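Wrist servo faults out halfway through a run, desk arm, daisy chained

Posted 5/9/26 by gritbin
14 replies | 3 shares

gritbin wrote:

I have a small six-servo arm on a wood table in the back room. It does one job, which is picking up small bottles and putting them in a box. It ran fine from January until a couple of weeks ago. Now the wrist roll servo drops off the bus partway through a run. The arm freezes, the wrist goes limp, and I have to cycle power to get it back.

What I've done so far:

Swapped the wrist servo for a spare. Same fault.
Put the old servo on the bench by itself. It ran for an hour with no trouble.
Reseated every connector from the base up.
Turned the speed down by half. It faults less often but it still faults.

Supply is a Vekeck 12 volt brick. Controller board is the Simivness one with the screw terminals. Arm parts are printed. Bus is three wire, daisy chained from base to gripper. The gripper is last in the chain.

The fault nearly always comes when the arm is reaching low and out in front. It almost never comes on the way back.

millrace44 wrote:

If it only happens at full reach, that's your wire. The lead between the elbow and the wrist is getting pulled when the arm stretches out. You lose ground for a split second and the servo resets. Seen it on two arms.

gritbin wrote:

I thought of that. There's slack in it, probably too much. I can push the wrist through its whole travel by hand with the torque off and nothing goes tight.

otto_b wrote:

It's not the wire, it's voltage sag. When the arm is low and out in front the shoulder and elbow are holding the most load. The wrist is near the far end of the chain so it sees the lowest voltage. Low enough and it drops out. Put a meter on the last connector and watch it while the arm reaches.

Which brick is it? Vekeck sells a small one and a big one and they look the same from outside.

gritbin wrote:

The big one. I'll put a meter on it tonight.

pelican_drill wrote:

Can you post a picture of the arm in the pose where it faults? Hard to say anything about the routing without it.

gritbin wrote:

Yes. Same pose it usually quits in, bottle on its side so the gripper comes in at an angle. 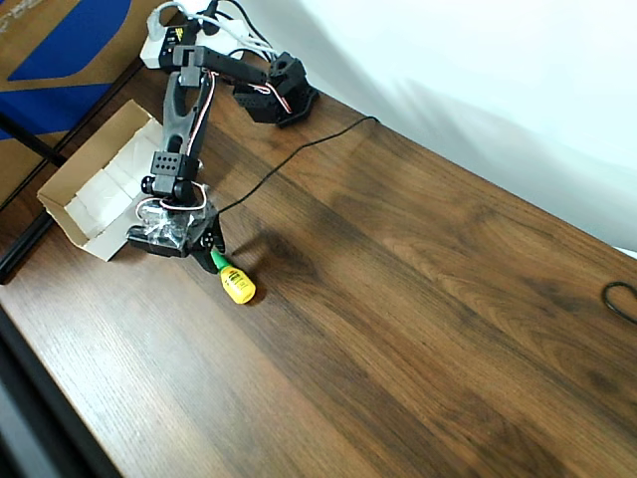
Arm down at the pick spot, gripper over the yellow bottle. Bottles go in the open box on the left.

millrace44 wrote:

OK, I see the slack you mean. That loop beside the forearm is what I'd fix first. It's long enough to swing, and when the wrist turns it can get between the servo and the bracket. You wouldn't feel that by hand because you're moving it slowly and likely only one joint at a time.

Also, what is the clear plastic on the wrist for?

gritbin wrote:

To keep the loops near the gripper from catching on the box flaps. I wrapped it on after a flap hooked a wire and pulled the plug out of the servo. It hasn't happened since.

pelican_drill wrote:

I'd take the plastic off. It's sitting on a servo that holds torque the whole time the arm is running. Those things shut themselves down on temperature, and the symptom is exactly what you describe, limp joint until you cycle power. It would also fit with the bench test. No plastic on the bench.

otto_b wrote:

Could be, but a thin wrap that only covers part of a servo isn't going to cook it. I've had them in full printed covers with no vents. And if it were heat it would fault after a set amount of run time no matter where the arm was. He says it's the low reach.

pelican_drill wrote:

He also says slowing down helps. Heat would do that.

otto_b wrote:

So would sag. Less current for the accelerations.

brackenfoot wrote:

You can both be settled in ten minutes. Read the temperature and voltage registers off the servo while it runs. The Simivness board passes them through. Log them with the position and look at the last lines before the fault. I poll every 200 milliseconds, any faster and you start crowding the bus.

While you're at it, read the error byte too. Overload, overheat and undervoltage are separate bits. Read it before you cycle power, because cycling clears it. Of course if the servo really is off the bus you won't get anything back, and that tells you something as well. A servo that shut itself down on heat or overload should still answer.

gritbin wrote:

I didn't know it was a separate byte. I've been cycling power every time. Will log it and come back.

millrace44 wrote:

Worth saying that the box could go somewhere else. If it's so close that the flaps catch the wires you're going to keep having trouble. Cut the flaps off or move it away from the gripper. Then you don't need plastic at all.

gritbin wrote:

Flaps I can cut. I'd like to leave the box where it is, because all the drop positions are taught to it and I don't want to redo them.

OK, logged three runs.

Temperature never got high. It was well under the limit when it quit, with the plastic on.

Voltage at the wrist is fine on the way out, then falls off hard right at the bottom of the reach. At the supply terminals it doesn't move at all. After the fault the servo doesn't answer. The gripper behind it doesn't answer either. Everything up to the elbow still does.

otto_b wrote:

So it's voltage.

millrace44 wrote:

It's voltage because of the wire. Steady at the supply, gone at the wrist, and the gripper goes with it. That's a bad connection between the elbow and the wrist. If the whole chain were sagging the elbow would show it too.

otto_b wrote:

Fair. I'd still feed power in at the wrist end when you're in there. Run a second pair from the supply so the far servos aren't pulling everything through the small connectors. I did that on mine and the gripper got noticeably stronger.

pelican_drill wrote:

I was wrong on the heat then. Still wouldn't wrap it.

gritbin wrote:

Pulled the lead from the elbow to the wrist. With it out on the table I could bend it near the plug at the wrist end and the meter would cut in and out. The insulation looks perfect. The copper has to be broken inside, right behind the crimp.

I think it goes back to when the flap hooked it. I pushed the plug back in that day and never looked at the lead itself.

What wire do people use for this? The stock stuff is pretty stiff.

brackenfoot wrote:

Silicone jacket, fine strand. I get the Erkolmont servo lead by the roll. The Eichhorn is a bit softer, but the jacket tears if it rubs on a printed edge. Make the new lead shorter than what you have. Put the wrist at the far end of its roll, measure along the path the wire will take, and add 20 millimeters. Tie it to the forearm in two places, and leave the last tie well back from the plug so the bend is spread out.

Don't pull the ties tight.

millrace44 wrote:

Agree with all of that except the wire. I've had the Eichhorn on an arm for over 1,650 cycles with no tears. Just run a file over the printed edges first.

brackenfoot wrote:

Mine tore at 400 or so. Edges were not filed, so maybe that's it.

gritbin wrote:

Made the new lead with the Erkolmont, since I could get it locally. Two ties on the forearm, no loose loop now. Cut the flaps off the box and took the plastic off the wrist. Turned the speed back up to where it was.

It's gone through the whole tray four times with no fault. Logging is still on. Voltage at the wrist dips a little at the bottom of the reach but comes right back.

I haven't done the second power feed. Will order the connectors for it this week.

otto_b wrote:

Fuse it at the supply end when you do.

pelican_drill wrote:

And check the lead below it, from wrist to gripper. If the flap pulled on one it may have pulled on both.

gritbin wrote:

Good point. That one is still stock. I'll make a new one from the same roll.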